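November, after lunch

Kettle's broken again so this is being written on squash. Carrying on with the great pen and bits clear-out that Rosaura started, mainly so I remember what we decided before Mizanur asks me and I make something up.

We tipped out all the drawers under the Teltgate bench first. I'd been dreading it and it was worse than I thought (why do we own so many dried-up glue sticks?). Anything that writes went in one heap, anything that cuts in another, and the heap of "no idea" got its own tray, which Szu-yu has taken away to go through at her desk. Good luck to her!

Pens got the scribble test on the back of an old Pulix delivery note. Three goes, and if there's no line by the third it's out. We started with 76 and I'm not writing down how many survived because it's embarrassing. The Drirnolis ones did surprisingly well considering how long they've been lying on their sides with the caps half off. The cheap ones out of the box of 100 did not. Wen-hsiung wants to try reviving a few with a drop of meths and I've said fine, but on his own bench and with the window open.

Then the bin question. I'd wanted the tall wire pot because it looks nice, but small things go straight through the gaps and anything short disappears to the bottom, so you end up tipping the lot out to find one marker. Siu-fong said use the little black plastic one, open top, low sides, you can see in and get your fingers in. Annoyingly she's right. It's going in the middle of the white table, a bit back from the front edge, with nothing else allowed to settle near it. That last part is the rule I care about! Last time we had a "pen area" it was a tape, string and biscuit area by the end of the week.

Rules so far:

- short fat markers and small cylinders in the black bin
- long pens stay in the Tang mug by the door
- red ends only on the white table, blue and green go back to the drawer
- blades nowhere near any of it
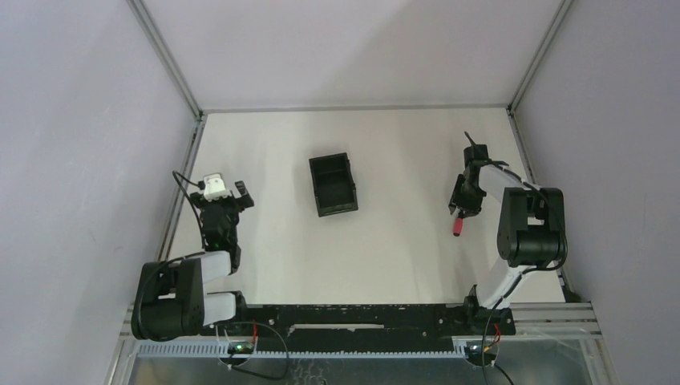
*Black bin in the middle of the white table, red-ended one over on the right.*

Still to do: find a label that sticks to the bin (the last roll peeled off everything), ask Rosaura if she wants the 20 spare caps or if I can chuck them, and wipe out the drawers before anything goes back in. There's a sort of blue dust in the bottom one. Chalk? Tasted of nothing, says Wen-hsiung, who should not be tasting things.

Also need to order more red.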